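Put the bottle in the cupboard

The claim, when it reached me, was a bold one. Record people doing a household job with a pair of hand-held grippers, feed the recordings to a learning program, and a robot that has never been steered by anyone will do the same job at home. Gerkar, the group behind the work, calls its method Lastley. I went to Andondale in August to see how much of that stood up.

The job I watched was a modest one: pick up a drink bottle and put it on a shelf inside a small cabinet with both doors open. You or I would do it while talking on the phone. For the people who teach machines, it is a fair test, as the gripper has to get between the doors and let go without knocking anything over.
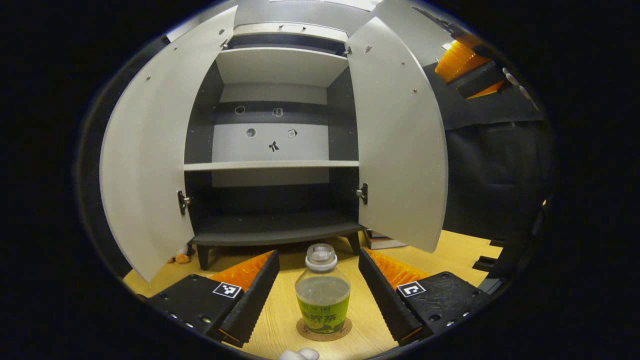 Ningsih Saragih, who runs the recording sessions, is frank about why her team prefers tools held in the hand. Steering a real arm from a distance is slow, and people get tired and clumsy. With the grippers, she says, a new helper is useful by lunchtime. The square printed markers on the fingers let the software work out how far apart they are, and a camera on the tool records the rest.

So far, so sensible. My trouble begins with the results. The group collected 2,001 recordings and then ran 113 trials on a robot arm. Its headline figure is that almost 30 per cent more of those trials succeeded than with the older training method. More than what, though? The older method was given fewer recordings, and the paper mentions this only in a footnote. I asked whether anyone had run the two on equal terms. They had, for 13 trials, and the gap shrank. That comparison was left out. 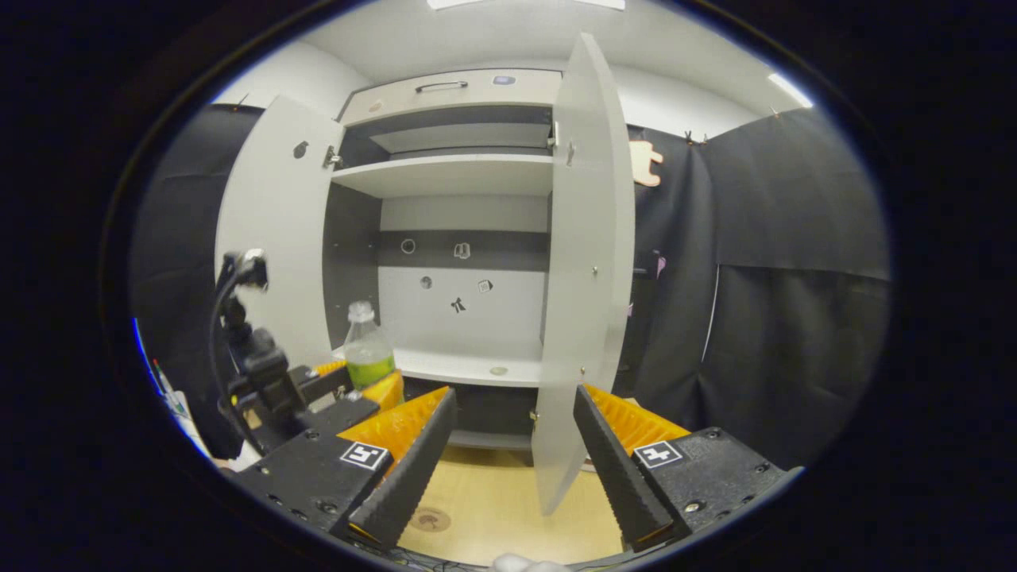
Page last changed: August, 16:40

Daiane Arruda, who works on similar problems at Aguirre and had no part in the study, thinks the method is sound and the claim too large. Her main worry is the setting. The same cabinet was used throughout, with its doors already open. "Show me a kitchen," she told me. "Show me a shelf with other things on it."

Saragih accepts some of this. She says a second round is planned with different furniture, and that the short comparison will be repeated at full length. She would not be drawn on when. She also disputes that the footnote hides anything, and points out that I found it.

I would like the method to work. Cheap recordings could let small groups try ideas that now need a room full of costly arms. But a robot that can fill one cabinet has learned something about that cabinet, and the paper gives me little reason to believe it has learned about mine. The second round should include doors that start closed.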